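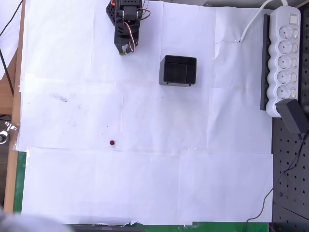
marrowfat
Lining paper would be my vote, Pennywhistle, and I'd give up on the separate sheets altogether. You can get a good wide roll for very little and it goes over a table in two passes, so you have one join to worry about where you've now got a whole grid of them. Every seam is a place for an edge to curl, and once an edge curls the small things find it. I did my sorting table with taped sheets for years and I was forever smoothing the wretched things down with my thumb.

Pennywhistle
Thank you, marrowfat, that's very kind and just the sort of thing I was hoping for! I should have said in my first post that I did think about a roll, but I had a great stack of white paper left over from the Nalmont open day and it seemed a shame not to use it. It's lovely and bright to work on, I will say that. A little dark red ball shows up on it beautifully, and before, on the bare tabletop, I'd have been patting about for it with my glasses on my head. But the creases do bother me, and so do the curly edges, and I've already got a purplish smudge over on the left that I can't shift.

tobermory_lane
You won't shift it. Ink goes straight into paper and rubbing only makes it furry. Lift that one sheet and tape down a new one, which, with respect to marrowfat, is exactly why I'd stay with sheets! If you spoil a bit of a roll you've spoiled the lot. I keep a stack of 50 under the bench and swap one when it gets tatty, and the whole job takes as long as the kettle.

marrowfat
Well, yes, if you enjoy taping. I'd sooner change the whole thing twice a year and be done with it. Mine went down in August and it's still perfectly respectable, tea rings aside.

Copperbeech
Can I ask what tape everyone is using? I tried parcel tape and it brought half the surface up with it when I came to change the paper. I've got an Indero table, the one with the painted top, and there's now a bald stripe right across it. I could have wept.

tobermory_lane
Oh Copperbeech, I am sorry. Low-tack decorator's tape next to the table, always, and whatever you like for paper to paper. Run your thumb along the seam and then leave it alone for an evening with some heavy books on. I find the curling is much worse if I start work straight away.

Pennywhistle
I did start straight away, so that's me told. I was too excited to have a clean table.

Could I go back to my other question, which was about the box? It's the black one, open at the top, with thin walls and little feet or tabs at the bottom corners. I like having it out in the middle, a bit towards the top, so I can drop things in without looking. My sister thinks it ought to live at the side, near the power strip, and that I'm daft to give up the best bit of the table to it.

marrowfat
Your sister's right, I'm afraid. The middle is for working.

wren_and_thistle
I disagree, and I've thought about this far more than is sensible. If the small things are going to end up in the box then the box belongs where your hand already is. I had mine off to one side when I was restringing a whole tray of Adeyemi beads, 77 of them, and by the end my shoulder was complaining and 5 had gone under the fridge. I moved it to the middle the next day and I've never moved it back. The only thing I would change is the colour. A black box on white paper is wonderfully easy to find, but a dark little bead at the bottom of a black box is a different matter. Cut a scrap of your white paper and lay it inside.

Pennywhistle
Wren, what a good idea, and I've got scraps galore! Thank you.

Copperbeech
I'd be more worried about things rolling. Paper on a table isn't quite flat however well you do it, and a round thing will wander off along a crease. I put a strip of felt along the front edge of mine, which cost me 34 pence from the remnants bin at Bavbridge, and it has stopped a good many escapes.

tobermory_lane
Seconded, though I use a rolled-up tea towel.

marrowfat
And do give the paper a wipe with a dry brush before you start each time, Pennywhistle. I get tiny dark specks on mine and it's maddening to go after one with the tweezers thinking it's something you've dropped.

Pennywhistle
I have one of those specks this minute! I shall find a brush. I think I'll change the smudged sheet first, with the proper tape and the books on top, and leave the box where it is for now (sorry, marrowfat). If it all curls up again I'll buy the roll and come back here to eat my words.

marrowfat
Get the heavier grade when you do. The thin stuff tears if you so much as lean on it.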